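From: Wilma Visser
To: playthings list
Date: 1 September 2019
Subject: Re: [playthings] Play food, plates, and what to do about the table

Replying in a rush between two other things so forgive the order.

Brendan Duggan wrote:

> Hi all. We're finally replacing the play kitchen stuff at
> Namstead and I have 391 dollars to do it with, which has to cover
> food, plates and whatever goes around the table. Questions for
> anyone who has done this lately:
>
> 1. Plastic fruit or the wooden kind that comes apart with velcro?
> The last velcro set lasted till May and then we had half a
> pear and two halves of nothing.
>
> 2. Plates. Ours are white and every single one looks dirty even
> straight from the sink. Is color worth it or is that just the
> catalog talking?
>
> 3. Everything ends up on the floor. Kamran wants to put an edge
> on the table. I say kids will lean on it and it'll snap. Has
> anybody lived with one?
>
> 4. Do you keep blocks separate from food? Our two sets are
> totally mixed by noon and the morning staff want me to "fix" it.
>
> Don't need all of it answered, anything helps. Would like to order
> before the Kuvow sale prices go away.
>
> Brendan

OK. In no order.

Plates first because it's easy. Color, yes. We went from white to mixed brights and I wouldn't go back. Bread and rice and potatoes vanish on a white plate, and half of pretend food is beige. Get ones with a rim. The flat ones from Probert look nice in the pictures but stuff slides right off when a four year old carries them across the room at speed, and they will. Also stack them before you buy if you can get to a store. Some of the rimmed ones jam together and then you are prying plates apart with a butter knife while someone cries for lunch.

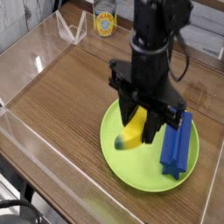

Fruit – go plastic, one solid piece. Velcro sets are lovely for a month. Aaliyah Fortin bought the Umari wooden one for the older room and the knife was the only thing they wanted, the food itself just got sawed at until the fuzzy dots peeled. The solid ones get used for everything: shop, picnic, phone calls (bananas are always phones). And on the color question again, a yellow banana on a lime-green plate reads from across a room, you don't have to hunt for it at tidy up. Size matters more than how real it looks. I'd want things a small hand can get around, and nothing with leaves or stalks stuck on separately, those come off day one.

Wash them in a mesh bag. Bag goes in the sink, swish, hang it on the tap. Check for a little hole in the bottom of the hollow ones, if there's a hole they fill with water and you get black gunk inside and you only find out when somebody squeezes one at you. If there's a hole we put a dab of glue in it before it ever goes out. Tormod does a whole batch at a time on newspaper and leaves them overnight. Don't skip the overnight part, I did once and had strawberries glued to the sports section.

Blocks and food together. I know people on this list feel strongly!! I don't separate them any more and I'd tell your morning staff to let it go. A blue star block on a plate next to a banana is dinner. It's cheese or it's a candle or it's "the spicy one". When we kept the sets in separate rooms the kitchen got boring by ten o'clock, they'd fed everybody and that was it. What I do care about is that things get sorted at the END of the day, and for that the kids do it themselves, food in the round tub, blocks in the long one. No labels, just the shape of the tub. Takes them a while. Let it take a while.

One thing though, if you mix them then the blocks have to be washable too. Painted wood ones get grim fast once they're being served as soup. Ours are plastic now apart from the big unit blocks, which live on the other side of the room and are Not Food, that's the one rule and they mostly keep it.

Now the edge on the table. Kamran is right, sorry.

We've had clear acrylic sides on one of ours for a good while. Only one table, the low one. I was against it too, thought it would look like a salad bar. But the clear part is what makes it work, kids standing on the far side can see what is going on and they don't climb up to look. We tried a wood lip before that, too low and stuff hopped over it, so we went higher and then the little ones couldn't see in. Clear fixed that.

Leaning: they do lean. What you need is something in the corners. A plain butt joint with glue will go the first week. Little triangle brackets, same clear stuff, where two sides meet, and I'd get them from the same place that cuts the sheet so the thickness matches. Ask them to round off the top edge as well, or do it yourself with fine sandpaper, wet. Ours came with a top edge that wasn't exactly sharp but you noticed it on your forearm.

Keep it shallow. You want them reaching over the side without their elbows up by their ears. Measure the kid, not the table, is what Tormod said and I've pinched it ever since. 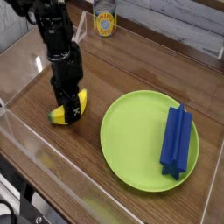 Don't screw down through the tabletop if it's a decent table. Ours just sits on and gets lifted off for cleaning, two people, one each end. Crumbs get under the bottom edge whatever you do. If you fix it down permanantly you can't get at them.

Cleaning the acrylic: warm water, drop of dish soap, soft cloth. Not paper towels, and not the blue window spray, it clouds. We clouded one whole side that way and it never came back. Fingerprints will drive you nuts for the first few days and then you stop seeing them.

Scuffs on the tabletop itself I wouldn't worry over. Someone here asked in the spring about refinishing between groups and I meant to reply and didn't – we oil ours once a year over the long break and leave it alone the rest of the time. A brown wood with a bit of grain hides a lot. If yours is the shiny white one I remember from my visit then that's your dirty plate problem all over again, honestly I'd spend on that before the fruit.

Cans. You didn't ask but you will. Real food cans are great in a play kitchen and free, but the cut rim has to be dealt with. Use the kind of opener that takes the lid off at the side and leaves it smooth, then run your thumb round every one yourself. I don't delegate that. Unopened ones are fine too if you don't mind the weight, and the kids like the weight, but check the date, we had a tin of peaches older than some of the children. And not on the high shelf, toes.

Money. Our last round was 59 dollars for food and plates, for the one room, so you've got plenty left for the sheet. I haven't had it priced lately so get a quote. Ask whoever cuts it about offcuts, the small pieces are often cheap and short sides are only short sides. I wouldn't wait on the Kuvow sale for the fruit, they run it again before the holidays. Plates maybe, the green goes first and then you're left with the brown ones nobody picks.

How much to buy – less than you think. We put out 6 kinds of food at once and the rest sits in a cupboard and swaps over when it gets stale (not literally). Put the whole lot out and it's on the floor, edge or no edge. Buy doubles of the favorites though. One banana between a room full of kids is asking for it. I'd say 3 bananas, same yellow, same size, becuase if one's bigger you're right back where you started.

Aaliyah has the cutting list for our sides, with the bracket sizes, and says she'll scan it if you write to her directly. She's not on the list at the moment, I'll send you her address off list. Kamran can have my notes on the corners too if he wants them, they're mostly swearing.

Got to run, pickup.

Wilma

PS – question 1 again, the half a pear. Glue it to one of the halves of nothing. We have an apple-lemon that's been the most popular thing in the kitchen for ages.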